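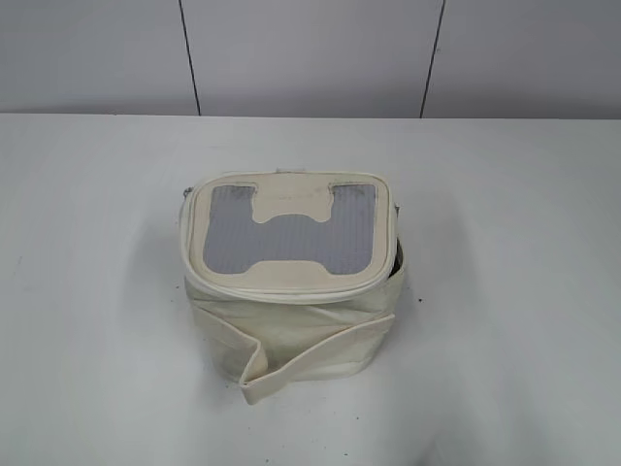
Honeylyn Umali on writing the nine endings of Stulstead

I've lost 80 hours to Stulstead and I still can't get the ending where the bridge stays up. So when Honeylyn Umali, the game's writer, said she had time for a call, guess what I asked first.

"You have to lie to the ferryman in chapter two," she told me, laughing. "And then never lie to anyone again. People hate me for that one."

I do, a little! I told the ferryman the truth on all four of my saves.

Umali wrote the whole thing with Danilo Policarpio, who handled the code and most of the puzzles. They started with 400 pages of dialogue and cut it down hard. "Danilo would play a chapter and just send me the word 'long,'" she said. "No other notes."

We got onto romance options – I'm on the Pesora route, obviously – and she admitted that Pesora was meant to leave after the trial. Testers kept reloading to save her, so she stayed. "I rewrote her in a weekend. You can still find one line where she's supposed to be gone."

She wouldn't tell me which line. She did say a patch is coming in March, with a fix for the journal bug that eats your clues if you skip the Carkotbridge visit, plus a chapter select screen.

I'm starting save number five tonight. Sorry, ferryman.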